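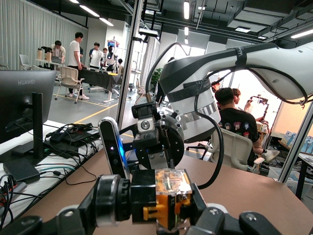 Ruth Inga
Home and Garden Contributor, Pritville

How to Start a Sourdough Starter in a Cool Kitchen

My kitchen in October is a chilly place, and for years I blamed myself when my starters sat there like wallpaper paste. If yours does the same, pour yourself some coffee and don't throw anything out yet! A cool kitchen just means a slower starter, and slow ones make lovely bread.

You'll need whole wheat flour, plain white flour, water, and a quart jar with a loose lid. A kitchen scale helps a great deal.

Mix 50 grams of whole wheat flour with 50 grams of lukewarm water and scrape down the sides. Set the lid on loosely and put the jar somewhere snug -- the top of my fridge works, and so does the oven with only the light on (tape a note to the door, please, I have baked a jar).

Leave it alone for a full day. After that, once every morning, keep 50 grams of what you have and stir in 50 grams of white flour and 50 grams of water. You may see a burst of bubbles early on and then nothing at all for 3 days or more. Keep feeding it.

My neighbor Rosalba Santoro slips a rubber band around her jar to mark the level after each feeding, and I've copied her ever since. When the starter doubles between feedings, a couple of days running, it's ready to bake with.

For a first loaf I like 400 grams of bread flour and a good long rise overnight -- go to bed and let it be.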